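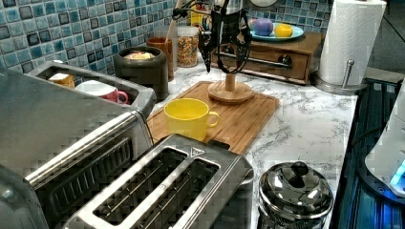
La taza amarilla, en la tabla de bambú, delante del colgador.

Lista: Lectores de Pluma
Asunto: Re: encuentro de otoño, lectura y horarios
Fecha: 14/09/2021

Hola a todas y todos,

contesto deprisa que entro a trabajar en nada. Voy por partes y perdón por el desorden.

El mensaje que respondo, para quien lo borrase:

> Buenas, lista:
>
> He leído el resumen de la última reunión y me quedan dudas. Primero, ¿seguimos con la novela corta en octubre o pasamos ya a los cuentos? En el resumen pone una cosa y en el calendario otra.
>
> Segundo, la sala. Si vamos a ser más que en junio, la de arriba se queda pequeña y encima no tiene ventana. Yo preferiría la de abajo aunque haya que pedirla con más tiempo.
>
> Tercero, los ejemplares. La librería me dice que de Skolta solo tienen 2 y que reponer tarda. ¿Alguien sabe si la biblioteca presta lotes?
>
> Y cuarto, que no sé si es el sitio, pero a mí las sesiones de casi tres horas se me hacen largas. Llego a casa cenada de galletas y sin ganas de leer nada en una semana.
>
> Un saludo

Pues a ver.

Lo de la novela. Seguimos con la novela. El calendario está mal, lo copié del año pasado y no cambié esa linea. Los cuentos van después, cuando la acabemos. En octubre hablamos de la segunda parte entera, desde la llegada del barco hasta el incendio. Son 105 páginas en la edición de bolsillo, se leen bien. La edición grande tiene el prólogo aparte y la numeración baila, así que guiaros por los capítulos y no por las páginas, que en mayo hubo quien se leyó medio libro de más y quien no llegó.

Sobre el prólogo: leedlo al final. Destripa el incendio en el segundo párrafo. Ya sé que ahora lo he destripado yo. Perdón.

La sala. He llamado. La de abajo está libre las tardes que nos interesan pero hay que mandar la solicitud por escrito y firmada, no vale por teléfono. La mando yo mañana. Si dicen que no, arriba otra vez y con la puerta abierta. Otra opción era la trastienda del café Duda, que nos la dejan gratis si consumimos. A mí me gusta el sitio, pero hay molinillo y los que oís peor ya os quejasteis la otra vez. Lo dejo como plan de reserva.

Ejemplares. La biblioteca sí presta lotes, pero de Skolta no tienen lote, tienen del otro, el de la isla. Lo que podemos hacer:
– quien lo tenga ya, que lo diga aquí y lo preste cuando acabe
– los 2 de la librería, para quien los pida primero en la lista
– el resto, préstamo interbibliotecario, que va lento pero va

No lo compréis en la web esa de segunda mano sin mirar la traducción. Hay una vieja a la que le faltan capítulos. No es que esté abreviada con gracia, es que pasan del entierro a la boda y te quedas pensando que te has dormido. La buena lleva notas al final.

Duración. Aquí estoy de acuerdo con el mensaje, a medias. Se alarga porque empezamos tarde y porque la primera media hora es ponernos al día. Que me parece bien, eh, a eso también venimos. Propongo: llegar, charlar, y a la media hora en punto abrir el libro. Dos horas de reloj y fuera. Quien quiera quedarse, se queda. Lo votamos aquí mismo, contestad sí o no y ya.

Más cosas sueltas.

El juego de preguntas, Trollix, el que trajimos en primavera para las rondas sobre personajes. Le faltan las tarjetas verdes. Si alguien se las llevó a casa en un bolso, que mire. Sin las verdes no se puede jugar por equipos.

La colecta. Quedan 300 euros del año pasado. Mi idea era gastarlos en traer a alguien que nos hable de traducción, un rato, sin diapositivas. Otra idea que salió era encuadernar los resúmenes. Yo voto traducción pero lo que digáis.

El archivo de la lista. Ya pasa de 3,000 mensajes y buscar ahí es un infierno. Por favor, cambiad el asunto cuando cambiéis de tema. El hilo «¿alguien tiene paraguas?» contiene la mejor discusión que hemos tenido sobre narradores poco fiables y no hay quien la encuentre. Y recortad lo citado – yo hoy no lo he hecho, ya, pero son cuatro puntos y me hacían falta los cuatro.

Para beber: traed cada cual vuestra taza. Los vasos de papel se acabaron y no pienso comprar más. Café pongo yo, infusiones quien las quiera que las traiga, y galletas menos que la última vez, a ver si alguien llega a cenar.

De la segunda parte me gustaría que hablaramos de la tía. En la primera parecía un adorno y de pronto es la única que sabe lo que pasa. Hay una frase suya, en el capítulo de la mudanza, que he subrayado y vuelto a subrayar. No la copio, a ver si os paráis en la misma. Y el marido, que a mí me cae fatal y sé que a media lista le cae bien. Id preparando argumentos.

Me voy que pierdo el autobús. Lo de la sala os lo confirmo en cuanto contesten. Votad lo del horario.

Un abrazo

PD. El correo de la lista rebota adjuntos grandes. Si mandáis fotos, pequeñas.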